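4.2 Mise en place et remplacement du rouleau
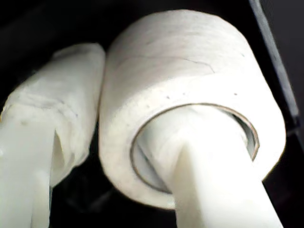
Fig. 7 – Rouleau blanc, ouverture centrale vers l'avant.

Cette section concerne le dévidoir mural Wetadgate, modèles à un et à 2 rouleaux. Le dévidoir Sturkberg se charge par le dessus (voir 4.3).

Avant de commencer

Se laver et se sécher les mains. Contrôler le rouleau neuf : l'ouverture doit être ronde sur toute sa longueur. Un rouleau légèrement ovale peut être redressé à la main, par pression sur les côtés. De petites marques en surface ne gênent pas le déroulement.

Remplacement

1. Appuyer sur le bouton latéral et rabattre le capot vers le bas.
2. Tirer l'axe vers la droite jusqu'au déclic, puis le sortir.
3. Retirer le mandrin vide, s'il y en a un.
4. Repérer le bord libre de la dernière couche. S'il est collé, le soulever avec l'ongle en partant d'un angle.
5. Présenter le rouleau de façon que le bord libre pende à l'arrière, côté mur.
6. Glisser l'axe dans l'ouverture centrale. Ne pas forcer : si l'axe accroche, le ressortir et recommencer bien droit.
7. Replacer l'axe dans ses deux logements, l'extrémité à ressort à droite.
8. Dérouler une longueur de 8 cm et la passer sous la barre de coupe.
9. Refermer le capot.

Note : le diamètre extérieur du rouleau ne doit pas dépasser 100 mm. Au-delà, le capot se ferme mais frotte, et le papier se déchire avant la barre.

Attention : la barre de coupe est dentelée. Ne pas y passer les doigts pour rattraper le papier. Ouvrir le capot et reprendre à l'étape 8.

Si le papier ne se déroule pas

– Vérifier que la première couche est entièrement décollée.
– Vérifier le sens du rouleau (étape 5).
– Desserrer d'un quart de tour la molette de frein, à gauche de l'axe.

Stockage

Conserver les rouleaux debout, dans leur emballage, à l'abri de l'humidité. Couchés et empilés, ils s'aplatissent et tournent mal sur l'axe.

Pièces de rechange : axe complet avec ressort, réf. 549. Commande auprès du service Umville, à l'attention de Ľubica Havlíček.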